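Three Grippers and a Laundry Room
January 13, 2018

Ask anyone who builds robot hands what they dread most and there's a fair chance they'll say cloth. A bolt has the same shape every time you pick it up. A T-shirt has a new shape every time you let go of it, and it will happily bring a sock along for the ride.

So when the small test group at Thorlacius offered to let me follow a comparison of three grippers on real laundry, in a real self-service laundry room, I packed my notebook and a bag of my own clothes. The site goes by Hukevness, after the residential block it serves, and the washers there are stacked and sit close together. It's a great place to find out what a gripper can do, mainly for how little room it gives you.

The contenders were the Prikine two-finger, a stiff parallel jaw with rubber pads; a soft three-finger hand from Flumton that curls shut with air; and a plain suction cup the group had built in its own shop. The job sounds simple. Reach through the door of a front loader, take hold of one garment at the bottom of the drum, bring it out and let it drop into a basket. 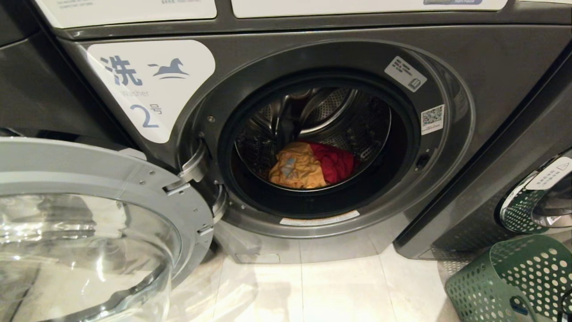
Cameras turned out to matter as much as fingers. Perforated steel is a rotten background for a depth sensor — all those holes and shiny patches come back as speckle, and the arm ends up reaching for a lump of nothing. Bright colors help a lot. The group's software found yellow and red cloth almost at once, then sulked for ages over anything navy. Moving the depth camera from the shoulder to the wrist fixed a good part of it, though the wrist then became fatter and had to come in at a steeper angle to clear the rim.

Over the whole comparison the group logged 300 picks, and I stayed for far more of them than I'd planned to. I love this stuff! The Prikine brought out a single garment 208 times when its turns were scaled to the full count, and its misses were nearly all the same miss: it pinched two layers and dragged both out. The Flumton hand was gentler and better with bunched-up fabric, but its fingers are long, and it kept brushing the rubber gasket on the way out. Suction was hopeless on anything knitted. It did lift a raincoat beautifully, and everyone cheered.

Controllers got a turn too. With the stock position controller, the arm pulled along its planned path no matter what the cloth was doing. Switching to force control, with a cap of 20 newtons, made every hand look smarter. A snagged sleeve now slowed the arm down and gave it a chance to wiggle free. I'd take that upgrade ahead of a fancier gripper any day.

Doors and buttons are the next job, planned for July. A round door wants to be pulled along an arc, and small buttons in a column ask for a precise poke from a fingertip that was shaped for grabbing shirts.

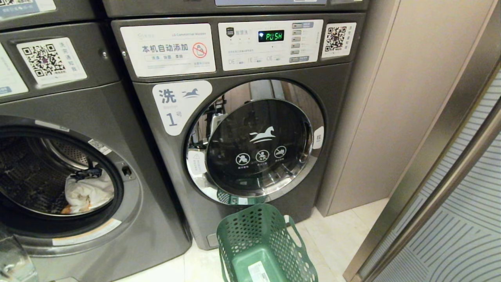 One reader who saw an early draft of these notes wrote back that the whole contest was tilted toward the stiff jaw, and that the soft hand deserved another run with shorter fingers and a slicker coating. The same reader wanted towels included, on the grounds that a heavy towel will peel out of a light pinch long before a shirt does. Both points went to the group, and shorter fingers are already on order from Flumton. Towels will be in the July round, along with the buttons.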